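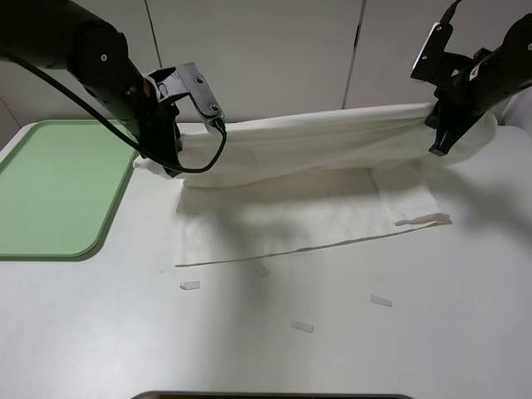

Folding and storage of white cloths at the shared tables: proposed guidance

Nalemholm Workrooms — Members' Notices and Discussion
4 min read · 435 views · 2 shares

Posted by hillia_stores, 2 Apr 2025

Members are invited to comment on the draft guidance set out in this notice, which concerns the white cloths kept for use at the shared tables in the Hillia room. The present arrangement asks only that cloths be "put away tidily". The stores desk has received several requests for something more exact, and the following wording is proposed.

1. The table should be cleared of small items before a cloth is opened out.
2. The cloth should be lifted by both ends and held level, so that the worst of the creases drop out, and then lowered on to the table.
3. The cloth should be folded in half along its length, smoothed from the middle outwards, and folded in half again.
4. Cloths that are damp or marked should not be folded. They go into the tray.
5. Folded cloths are to be returned to the Pratum cupboard, on the second shelf, with the fold facing outwards.

The room holds 35 cloths, all of the same pattern, purchased from Kadrić. Comments are requested before the end of May, after which the wording will be printed and fixed to the inside of the cupboard door.

6 likes · Reply · Share

Re: Folding and storage of white cloths at the shared tables
Posted by eastbench

I support the draft in general and have one reservation concerning item 2. When a thin cloth is held by its two ends, the upper edge comes out fairly straight but the lower edge hangs in waves, and the creases along its length do not leave it. Lowering it in that condition simply sets the creases down on the table. My own practice is to hold the two corners of one long edge, let the remainder hang for a few moments, and lay the free edge down first.

I would suggest that item 2 be amended to read: "The cloth should be held by two neighbouring corners, allowed to hang, and laid down from the lower edge."

4 likes · Reply · Share

Re: Folding and storage of white cloths at the shared tables
Posted by quarterfold

With respect to the previous contributor, I do not agree that the amendment is needed. The cloths are soft and they crease again as soon as they are stacked. A member who has smoothed the cloth by hand under item 3 will have dealt with the matter whichever way it was lowered. I am also conscious that the wording has to fit on a card, and that the last card in the Pratum cupboard was so long that it was taken down.

My concern is with item 3. Halving along the length and halving again produces a long, narrow strip, which overhangs the shelf. A third fold, across the width, is required. I have measured the shelf and would be glad to pass the figures to the stores desk.

2 likes · Reply · Share

Re: Folding and storage of white cloths at the shared tables
Posted by eastbench

The third fold is accepted, and I should have noticed its absence. I maintain my position on item 2. Smoothing by hand moves a crease along the fabric; it does not always remove it, particularly near the ends where the cloth has been gripped and bunched. Those of us who lay out delicate work on these cloths do notice the difference.

3 likes · Reply · Share

Re: Folding and storage of white cloths at the shared tables
Posted by tabletop_rota

May I draw attention to item 1, which has so far passed without comment and which in my view deserves the most.

The tables in the Hillia room are white and matt. Small translucent pieces, whether of tape or of paper, are very difficult to make out against that surface, particularly when they lie flat and at all angles. A cloth laid over them will either pick them up or hide them from the next member. Last month I spent nearly five minutes removing such pieces from the underside of a folded cloth which had been returned to the shelf as clean.

I propose that item 1 be divided in two: first, that the table be viewed from a low angle, so that any faint outlines show; and second, that the pieces be gathered by hand. Wiping with a cloth only spreads them.

I also ask that the tray be kept on the left of the table. Crumpled cloths can then be dealt with there while the middle of the table is still being cleared.
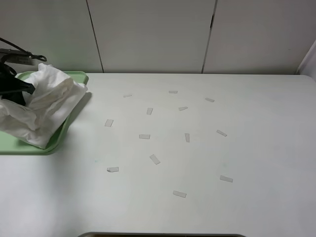 Re: Item 1 and the position of the tray
Posted by quarterfold

I am in favour of dividing item 1 as described. Gathering by hand is slower than wiping, but the result is better, and the pieces may be put straight into the waste.

I am less certain about the tray. Members who are left-handed will find it in their way, and the end tables have more space on the right. Could the guidance say "at one side", and leave the choice to the person using the table?

5 likes · Reply · Share

Re: Item 1 and the position of the tray
Posted by tabletop_rota

A fixed position has the advantage that the next member knows where to look. I recognise the point about the end tables, however, and would accept "at the left where space allows".

I would add that the light green trays are intended for used cloths alone. Folded cloths have been left in them on more than one occasion and were sent for washing with the rest.

1 like · Reply · Share

Re: Item 1 and the position of the tray
Posted by hillia_stores

The stores desk thanks members for their contributions. The position is as follows.

Item 1 will be divided, with the wording supplied by tabletop_rota.
Item 3 will include a third fold across the width. The shelf measurements would be welcome.
Item 4 will state that the tray is for used cloths only, and that it stands at the left where space allows.

Item 2 remains open. The desk has asked Kadrić whether the maker recommends either method of handling, and will post the answer when it is received. Both wordings will appear in the next draft until then.

3 likes · Reply · Share

Re: Item 1 and the position of the tray
Posted by eastbench

Noted, with thanks. I have no objection to both wordings being shown, provided that mine is quoted in full. Would the desk also confirm whether the guidance is to apply to the smaller cloths in the Pratum cupboard, or only to those from Kadrić?

0 likes · Reply · Share

14 comments · Follow this thread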